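Bover 36-inch countertop griddle: one year behind a breakfast counter

21 April 2022

I run a tiny breakfast and lunch place in Plandley (eleven stools, four booths, one very loud screen door), and the piece of equipment I think about more than my own car is the flat-top. Eggs, hash browns, pancakes, patty melts, the whole menu goes across that one slab of steel. So when our old Tarigan started heating on the left side only, I had a small panic and then a lot of late nights reading reviews written by people who cook burgers in their backyard four times a summer. Those didn't help me much. I've had the Bover for almost a year now, and I promised a few of the other diner owners around here I'd write down what I think.

Money first. My budget was $3000 and my absolute don't-even-ask ceiling was $4000. The griddle itself was $3498 from the restaurant supply outlet in Clumovby. Then came $731 for delivery, the new gas hookup and hauling off the old one, so yes, I blew right past the ceiling. You can save a chunk of that if you have a truck and a couple of strong friends, but please pay somebody licensed for the gas part. My landlord wanted the paperwork and so did my insurance.

What you get is a three-burner unit with a thick steel plate, one knob per burner, a grease trough along the front and a drawer underneath to catch everything. No thermostat! Just low to high, like a stove. I went back and forth on that for weeks. The thermostat model was a big jump in price and the guy at the outlet told me most short-order cooks end up ignoring the dial anyway. I was suspicious, but he was right about me at least. After a couple of weeks I knew where on each knob my eggs wanted to be, and I put little dots of red nail polish there so the weekend cook could find them too.
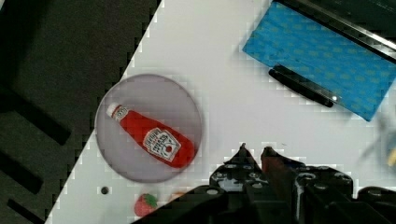 Ketchup bottle on a plate.

Heat-up is good. I light it when I walk in, put the coffee on, bring in the bread, and by the time I've got the first tray of potatoes parboiled it's ready to go. The Tarigan was quicker when it was young, I'll give it that, but it also lost all its heat the second you put something cold on it. The Bover hangs on. I can lay down a full row of frozen hash browns and the pancakes next door don't go pale and sad on me. That alone changed our mornings. We used to have this awful slump where every ticket backed up because the plate was trying to recover, and I'd be standing there poking at a pancake like that would help.

It isn't perfectly even, and I don't believe anybody who says theirs is. The front two inches run cool all the way across, and the back right corner is a real hot spot. Once you know, you use it — toast and buns live at the front, bacon goes to the corner. A new cook will burn a few things back there first. Mine did, and I did before that.
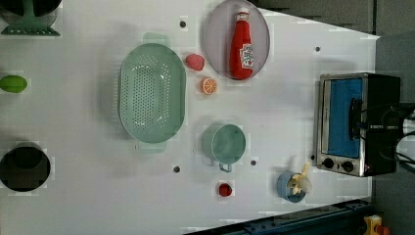
The grease drawer is my biggest complaint. It's too shallow. On a heavy bacon morning I have to empty it in the middle of service, and it doesn't have a real handle, just a folded lip that gets hot and slippery. You're carrying a wide flat pan of hot fat past two people in a kitchen the size of a closet. I ended up buying a deeper drawer from a sheet metal shop and it fits fine, but for this kind of money it should have come that way. The trough itself is okay. It slopes enough that things move along, and the scraper fits down in it without catching.

Cleaning the plate takes me ten minutes at close if I do it while it's still warm, longer if I get to talking. It came with some kind of factory coating that has to be scrubbed off before you season it, and the instructions give that exactly one sentence. Plan on an afternoon. I did four rounds of oil with the back door propped open and the fan going, and the people at the nail salon next door still came over to ask if we were on fire. 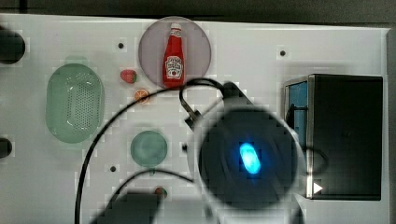 Knobs: plastic, kind of cheap, one cracked in May during our first really busy stretch. I called Bover and they mailed two new ones at no charge, and I was on hold for less time than it takes to make an omelet, so points for that. The legs adjust easily and it has stayed level, which matters a lot if you've ever watched a dozen eggs slowly migrate toward the wall. The side splash guards could be taller. I wipe that wall every single day.

The part I can't judge yet is how it holds up over the long haul. The Tarigan gave us fourteen years before it quit, and it was secondhand when we got it. The Bover's welds look clean, nothing has rattled loose, and the burners light on the first try every morning. The pilot did blow out twice last winter when the wind came in under that screen door, but I can't really blame the griddle for my door. 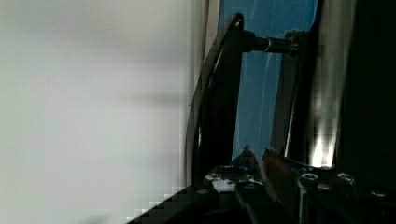 A curved black frame against a pale background.

Would I buy it again? Yes, for a place my size. If you do mostly eggs and pancakes and you've got one or two people cooking, it's plenty. If you're doing big volume, or you have a lot of new cooks coming through, I'd look hard at the thermostat version or go up a size, and either way measure your counter depth first. Ours hangs over by an inch and I bump it with my hip at least once a shift.

Four stars from me. I took one off for the drawer, and if they ever fix it I'll come back and change the rating.

One more thing for anybody buying from the Clumovby outlet: they close early, they don't answer the phone at lunch, and the floor models are negotiable if you ask nicely. I found that last one out after I'd paid.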